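15 Apr 2022

Rain again, so I did what I swore I'd do in October and started sorting the seed tins. I own 300 packets, give or take my dignity. Most of them came from the Greltville swap, where I go every year to get rid of seeds and come home with a full bag.

Found 9 kinds of squash. I don't like squash. Found two envelopes marked "good ones" in my own handwriting, with no further detail. Those went back in the tin, because past me sounded so sure.

The Petkov tomatoes are up on the windowsill, leggy and pale, leaning at the glass like kids kept in from recess. I turned the tray and by supper they were leaning the other way. The peppers haven't shown at all. Three weeks now. The packet says "patience," which seems like something you'd print if you knew what was in the packet.

I want something flat and wooden for potting that isn't the one we eat off.

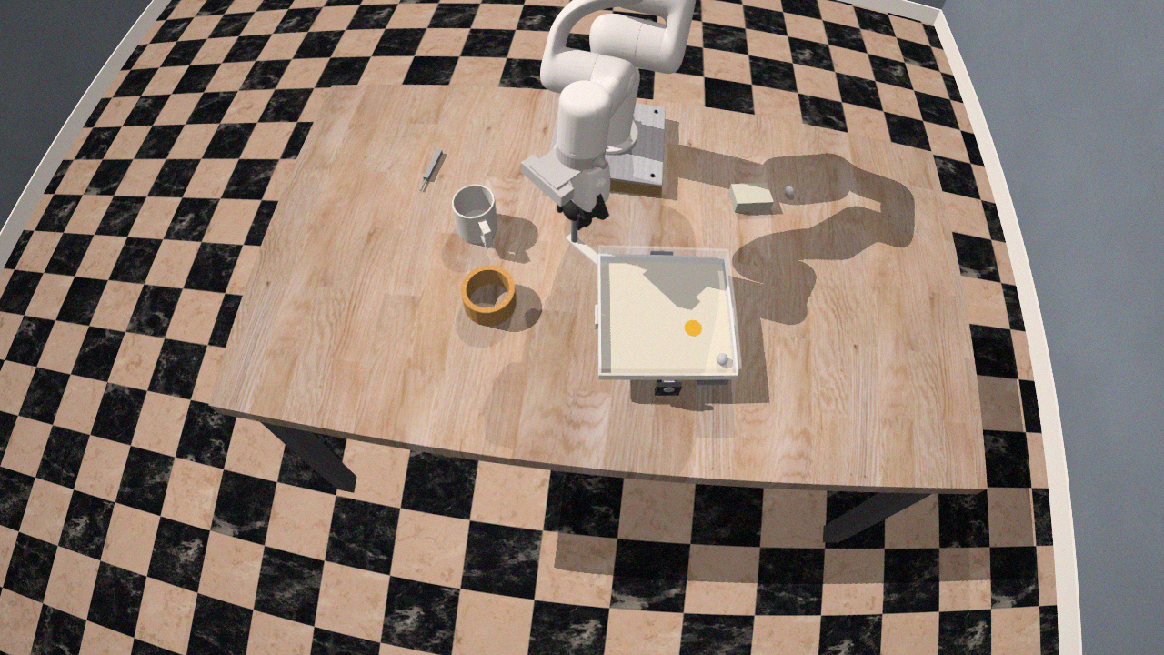
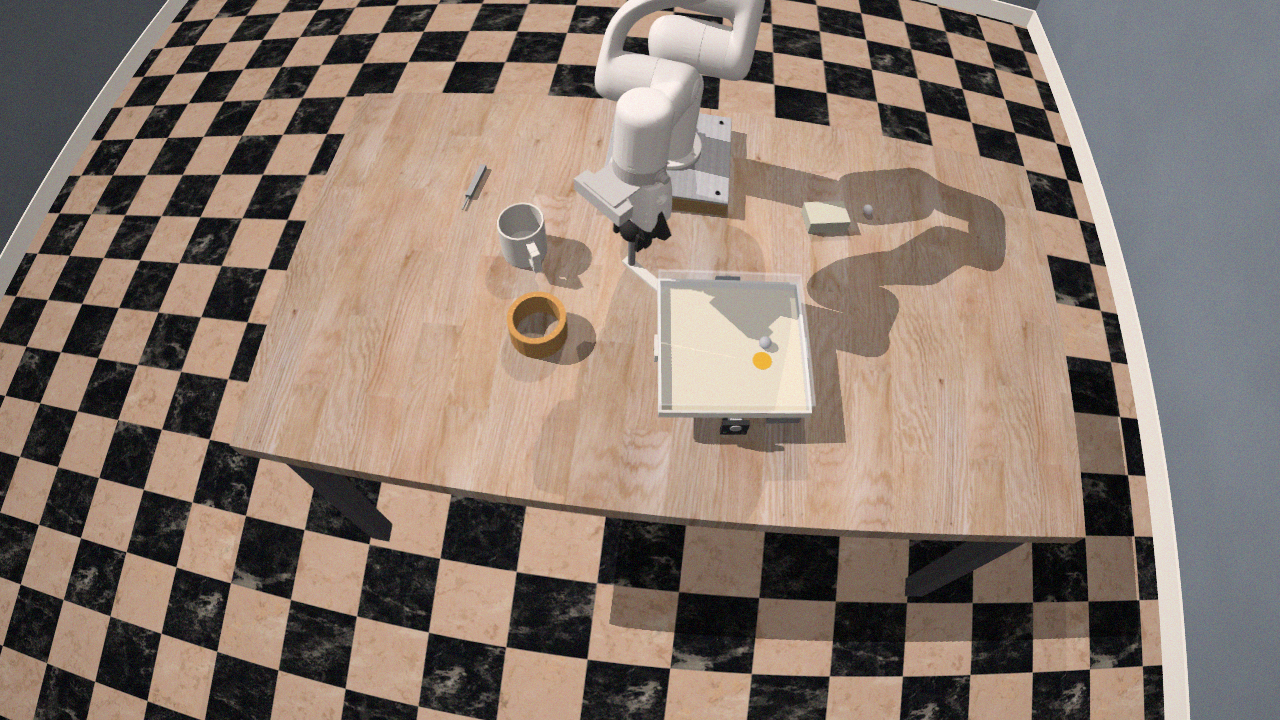
Then remembered the shed has a door that opens inward, so whatever I get has to go in sideways or live outside. Measured the gap with a piece of string, and have since lost the string.

Still to do: label the beans, buy compost, cut back the currant before it takes over the path. The slugs have already been to the lettuce – they keep better hours than I do. Going to bed with dirt under my nails and a catalog I have no business opening.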